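Kererine Tidy-Up Bench: The Loose Connector Gallery

Robot faults are some of my favorite puzzles, and this one kept us busy for most of November. Kererine is our two-arm sorting project at the Wastholm workshop. The job is to clear odds and ends off a table and into an open cardboard box, with a dish rack right next to the box to make life harder. It had been going beautifully. Then the right gripper began letting go of things in mid-air, and we got to learn a whole lot about cables!

The layout is simple enough. Black cloth on the table, rack in the middle, box tucked against it, rolls of tape out front, and a few awkward shapes along the wall. Tape rolls are wonderful practice objects. They're heavy for their size, they have a hole in the middle so there's more than one way to take hold of them, and when they fall on an edge they roll off and make you chase them.

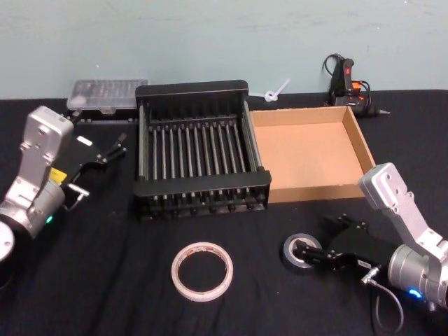
Right gripper at the black electrical tape, left gripper over by the rack. The thin cable looping down from the right wrist is the one to keep an eye on.

The first drop looked like a bad grasp, so we did what everybody does and blamed the grasp. We changed the approach angle. We raised the grip force. We swapped finger pads (twice, I'm a little embarrassed to say). Each change seemed to help for a while, and then a roll would come down again, always on the carry and never on the pick.

That should have told us something sooner. The carry is when the wrist turns the most, and when the wrist turns, the cable turns with it. We finally wrote down the arm's position at every drop during a 40-pick run, and the pattern jumped right out. Every single one came near the end of the wrist rotation, with the gripper coming across the rack toward the box.

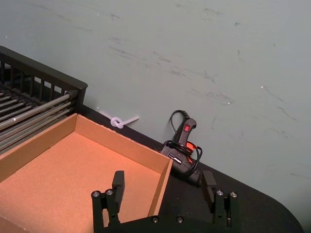 The next step was the log from the Jendley controller, which I'd been putting off because it is a very long file full of very short lines. I am so glad we read it. Right before each drop, the wrist connector went quiet for 400 milliseconds. That's a blink to you and me, but the controller treats a lost signal as a reset, and on reset it opened the fingers. So the gripper wasn't slipping at all. It was being told to start over with its hands full.

This is where a fun puzzle turned into a safety matter. A dropped roll of tape is a nuisance. But there's a glue gun on that same table, and a gripper that opens by itself on a signal loss is not something you want anywhere near a tool like that. We stopped all runs that afternoon and took the glue gun off the pick list. It's still off the list — the arms may work beside it, but they don't get to lift it.

The cause was small. The connector latch had worn down enough that a steady pull could shift it, and the cable had been tied too short after a repair in the summer. Ozoliņš, the little shop that makes up our cables, built a longer one with a better latch and a proper strain relief. We also changed the reset setting so the fingers hold their position when the signal goes away. I'd call that second change the important one. Cables wear out, and the next one will too.

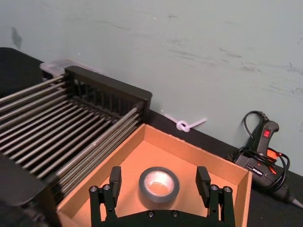

Gray duct tape flat on the floor of the box, with a finger on either side. The glue gun is propped against the wall to the right.

A few notes for anyone running a similar bench:

Log the arm's position along with the failure. A drop count by itself taught us nothing.

Turn the wrist through its full range by hand, power off, and watch the cable the whole way. Ours went tight well before the end of travel.

Find out what your gripper does when it loses its signal, and find out on purpose, with something soft in it. We use a rolled-up sock now. It works great, and it doesn't roll under the cabinets.

Check the latch on the other arm while you're in there. Ours was worn too, just not as badly, and it got the same new cable in December.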